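Silmont Brown Table Paper, 362-Foot Roll

Item group: Table coverings
Sold by: Trirkmont Supply

Plain brown paper on a roll, for covering work tables, craft tables and play tables. It is heavy enough to stay put once it is taped at the corners and light enough to fold and cut by hand. One side is slightly smoother than the other. Either side can face up.

The paper takes pencil, marker and crayon. Many customers mark it off with blue tape so that small items can be sorted, one kind to a square. Toy food, brushes, blocks and spare parts all work well on a surface like this, and the brown shows up light and bright colors clearly.

Lay the paper out the evening before if you can. It comes off the roll with a curl, and a night under a few books takes most of it out. Press tape down along its full length with the side of your hand. On a table that gets daily use, tape lines will lift in places and need to be pressed again or replaced.
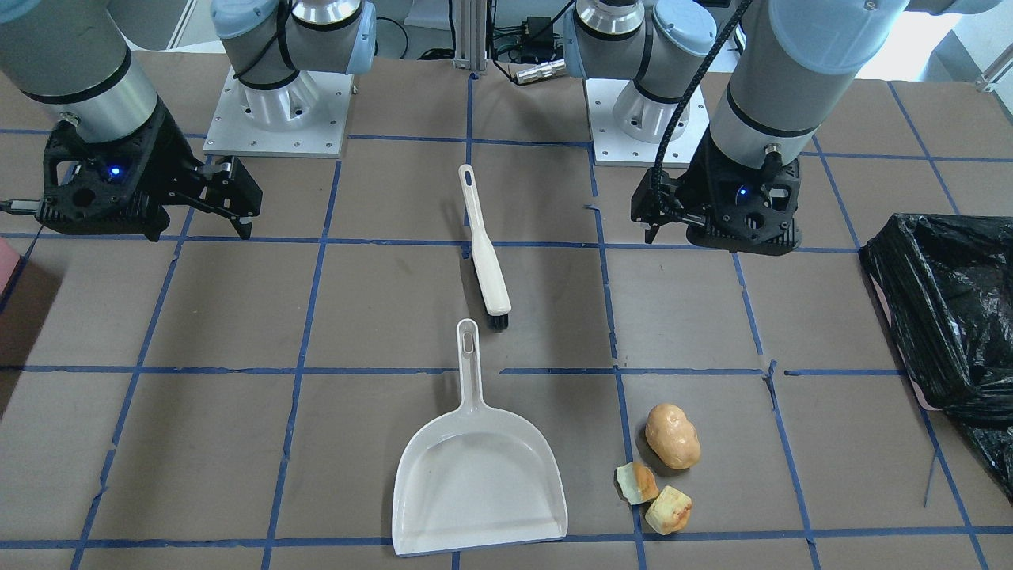 Can I take the tape up without tearing the paper?
Pull it back slowly and low to the surface, and it will usually come away clean within 16 days. Tape left down longer may lift some of the top layer.

Each roll ships on a cardboard core with two end plugs. The Ntuli wall bracket and cutter bar fit this roll and are sold separately. The Idudgate floor stand does not fit it.

Wipe up spills with a dry cloth. The paper is uncoated and will wrinkle if it gets soaked. Used sheets without tape can go in with paper recycling where your local program allows it.

Store rolls upright in a dry place. Rolls with crushed ends can be returned unused. For orders of more than one case, write to Sudheer D'Souza at the Trirkmont sales desk. Case orders placed in June ship in July.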